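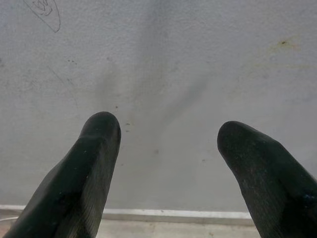 SKUVVILLE, 1st March

By Conceição Leitão, Nidident
Print this page | E-mail this page

Urio Demonstration Day: Frequently Asked Questions

The following covers the July demonstration at the Asby building. It replaces the sheet sent out with the first round of sign-up letters, which gave the wrong entrance.

What will be demonstrated?

Urio is a two-arm system for light work in ordinary rooms. The demonstration deals with one part of that work: bringing the grippers to marked and unmarked points on a wall, close to the baseboard, and stopping short of contact or making light contact as instructed. There is also a session on picking small items up from the floor. No painting, drilling or heavy lifting is included.

Why a wall?

A wall is harder than it sounds. A table has edges and objects on it, and the software can use those to judge distance. A plain light wall gives the cameras very little. Stains, scuffs and pencil marks help, and for that reason we do not repaint the demonstration wall between sessions. Visitors who have seen only our bench work usually have the most questions at this point.

What does the equipment consist of?

Two arms in brushed metal with black joint rings. Each arm ends in a white wrist housing that carries black gripper fingers. A small camera at the wrist looks out past the fingertips, and a second camera at head height takes in both arms and the floor between them. Cables run outside the arms, in loops long enough to allow the wrist to turn. An internal cable path was tried on an earlier build and dropped on account of repair time.

Is the system automatic?

In part. An operator gives the first half of the demonstration by direct control. In the second half the software runs the same tasks from recorded examples, with the operator standing by at the stop button. The handover is announced each time.

How often does it succeed?

In the last internal test series the software made 591 wall approaches. Of these, 536 ended inside the permitted distance and angle. The rest were logged as failures, including those where the operator stepped in early and the arm might have recovered. We do not remove such cases from the count. The figures apply to the demonstration room only, under its normal lighting, and should not be quoted for other sites.

What are the most common failures?

Shiny baseboards cause the largest group. A highlight along the top edge can be read as a gap, and the arm then aims low. Next are wrist turns that use up the slack in a cable, which trigger a stop. Fingers hiding the target from the wrist camera in the last part of the approach are a smaller group, and the head camera makes up for most of them.

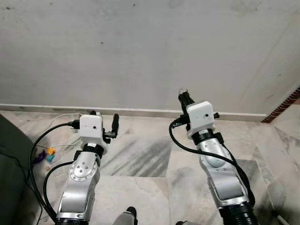

The floor matters as well. Veined marble gives the software plenty of lines to follow, but a dark vein may be taken for a cable or a seam. The room has been kept as it is, and the marble will be in use during the demonstration. Results on carpet are not available yet.

How long is a visit?

Allow 140 minutes. The safety talk comes first, followed by the operator session, a short break, the automatic session and questions. Late arrivals cannot join once the arms are powered, and will be offered the next session if it has space.

How close may visitors stand?

Behind the floor line, at all times when the arms are powered. During the break the power is cut and the key is taken out, and visitors may come up to look at the grippers and cable runs. Please do not move the fingers by hand. They are set up before each session, and resetting them takes longer than the break allows.

Are the fingers soft?

The outer layer has some give. It also picks up lint and dust, which can be seen clearly in the wrist camera view. The fingers are wiped down at the start of the day and then left alone. Small changes in how they look have not affected results so far, although a worn covering does change the grip on smooth objects, and the covering is replaced on a fixed schedule.

Can I try the controls?

Ten-minute slots are offered after the last session, by lot. Put your name down at the front desk. Long hair must be tied back, and loose sleeves rolled up. Drivers must be 16 or over.

May I take pictures or video?

Yes, without flash. Flash affects both cameras, and a run spoiled by it will not be repeated. Tripods must stay behind the seats.

How many places are there?

There are 185 places over the whole day, split between the morning and afternoon sessions. School groups should book as one party and name one adult contact. Names on the waiting list carry over to the following demonstration unless we are told otherwise.

Is the room accessible?

The room is on the ground floor with level entry from the Asby parking lot. Seats in the front row can be taken out for wheelchairs on request. The arms are quiet, but the stop alarm is loud and is tested once during the safety talk.

Will the recordings be released?

Not the raw camera recordings. A written summary with the success and failure counts for the day is sent to everyone who attended. Questions about licensing the control software go to the Nidident front office and will not be taken during the session.

What if the system breaks down?

A spare wrist housing and spare cables are kept in the room. A cable change is quick. A joint fault is not, and would end the session. Visitors affected would be given first choice of places at the next one.

Print this page | E-mail this page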